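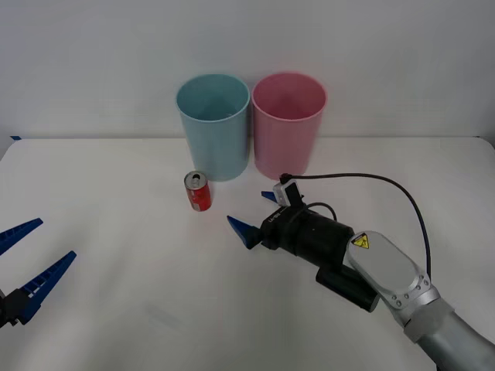

Two plastic cups and a small red soda can on a white table.

Silum Publishes Cold-Weather Charging Results for Home Batteries, Asks Installers to Stop Quoting Room-Temperature Numbers

Silum, which tests home energy storage equipment for installers and rural property owners, today released the results of a winter charging study covering 19 wall-mounted and floor-standing batteries sold for garages, sheds and outbuildings. The company's position is simple. Most of the capacity and charge-rate numbers printed on sales sheets were measured in a warm room, and a detached garage in January is a different place.

The full report is free to download from the Silum website, along with the raw logs.

Why the test was run

Silum has been hearing the same complaint from installers for several winters. A customer buys a battery sized to carry the house through an evening. It does the job in September. By the first hard freeze the system is refusing to take a charge for the best part of the morning, and the solar output that should have gone into storage goes to the grid or nowhere at all.

The usual answer from sales departments is that the battery is "protecting itself." That is true as far as it goes. Lithium cells should not be charged below freezing, and a decent battery management system will block the current until the cells warm up. What the answer leaves out is how long the block lasts, how much energy the built-in heater uses while the customer waits, and who pays for that energy. Silum could find clear answers to those questions on very few of the sales sheets it collected.

How it was done

Testing took place at the company's cold room in Pestari. Each battery was cooled overnight to 15 degrees Fahrenheit, then offered a steady charge starting at 7 a.m., with the room held at the same temperature throughout. Silum logged when the battery first accepted current, when it reached its advertised charge rate, and how much energy its heater drew along the way. Every unit went through the cycle three times.

Nothing was adjusted to flatter a product or to embarrass one. Batteries were installed according to the printed manual, including the clearances, and where the manual and the phone support line disagreed, the manual won. They disagreed more often than one would like.

What it found

The average heated battery in the group needed 198 minutes before it would take its full advertised charge rate. On a short winter day, that is a large part of the useful sun. A few units did much better. A few never reached the advertised rate at all while the room stayed cold, and one of those carries the words "all-weather" on the front of its carton.

Heater draw varied just as widely. The hungriest heater in the test pulled 200 watts for most of the morning. None of that shows up in the round-trip efficiency figure on the label, which is normally measured with the heater off. Silum does not call this cheating. The labels follow the test methods their makers chose. It does think a buyer in a cold county would reasonably expect the number to include the energy needed to make the battery work.

Batteries without heaters behaved as expected: they did not charge. Two of them gave no warning on the display and showed a normal "standby" message the whole time. An owner looking at that screen would have no reason to think anything was wrong.

Discharging was less of a problem. Nearly every unit would still power a load at the test temperature, though usable capacity dropped. The report lists the drop for each one.

What the results do not show

The study has limits, and Silum would prefer that they be quoted along with the findings. The cold room has no wind and no sun on the wall. A battery in daily use makes some heat of its own, and one that is cycled every evening may start the morning warmer than the units in this test did. Three cycles say nothing about how a battery will perform after ten winters. Silum has no opinion on that and is suspicious of anyone who claims to have a firm one.

The company also did not test software features that promise to warm the battery ahead of sunrise using a weather forecast. Several makers offer this. It may work well. It may also spend stored energy warming a battery for a sunny morning that turns out gray, and Silum has yet to see a published log that settles the matter either way. Those features will be tested separately, with results planned for June.

Questions for buyers

Silum suggests that anyone shopping for a battery that will sit outside the heated part of the house get the following in writing before signing:

The lowest cell temperature at which the battery will accept any charge.
The lowest cell temperature at which it will accept its full advertised charge rate.
The heater's power draw, and whether it runs from the battery, the grid or the solar input.
What the display shows when charging is blocked by cold.
Whether the warranty changes if the battery is kept below freezing.

"Consult your dealer" is not an answer to any of these, particularly when it comes from the dealer.

In many homes the cheaper fix is location. A plain battery on an inside utility room wall, where local code allows it, may beat a costly heated one in a shed. Silum sells neither, and says so here only because readers of battery press releases are right to wonder.

Funding and conflicts

The batteries were bought at retail or borrowed from installers. No maker paid to be included. Cold room time was paid for by Silum and by Wang, an installer group that sells four of the models tested. Two of those four finished in the bottom half. Skestetti, which supplied the logging equipment, had no part in choosing the products and saw the results when everyone else did.

Makers who dispute a result may send their own logs, with the room temperature recorded, and Silum will publish them next to its own. Marketing summaries will not be posted.

About Silum

Silum tests batteries, inverters and charge controllers under the conditions in which people use them. It does not sell equipment, take commissions or give out award badges.

Press contact: Silum press desk, Pestari. Requests for the raw logs are answered weekdays from 9 a.m.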